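The Sumbridge Silence

One

Ottmar Wegener had booked the retreat in the belief that it was a walking holiday. The leaflet said "a gentle path", and he had bought boots.

There was a path, but it was the inner sort, and it was conducted sitting down. Fifteen people sat in a ring in the old chapel at Sumbridge (built 1816, heated, as far as Ottmar could tell, on one occasion shortly afterwards) while a woman called Ackermann told them to greet their own breath as they would a dear friend. Ottmar, who greeted dear friends with a nod and a remark on the roads, nodded at his breath.

"And now," said Ackermann, "turn to the person beside you, and simply look."

The person beside him was a tall woman in a mustard cardigan. They looked. Her left eye watered. He wondered if it was emotion or the draught, and whether it would be a breach of the rules to offer her his scarf.

It was. Ackermann shook her head at the scarf as if it were a trumpet.

By the first break he would have paid the £600 again for a hot drink and somebody to complain to.

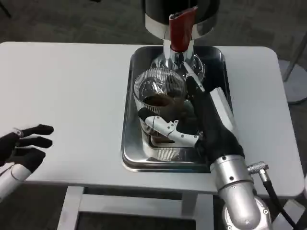
Two

On the second day they were sent out to find a tree and tell it something they had never told anyone. Ottmar chose a hornbeam, well away from the others, and told it that he had never liked his brother's wife's singing. The hornbeam took this well. He went on to his brother, and then, to his surprise, to the house at Wekside, and who should have had it, and why he hadn't telephoned in so long.

When he stopped, the mustard cardigan was standing behind the next tree along.

"I wasn't listening," she said, which was talking, and forbidden until supper.

"Did you tell yours anything?"

"I told it I thought this was a walking holiday."

He looked down. Her boots were newer than his.

They were missed at the afternoon sitting. Ackermann rang the small bell twice, and then left the door on the latch. It was four miles to Wekside by the river, and the woman in the cardigan complained magnificently the whole way.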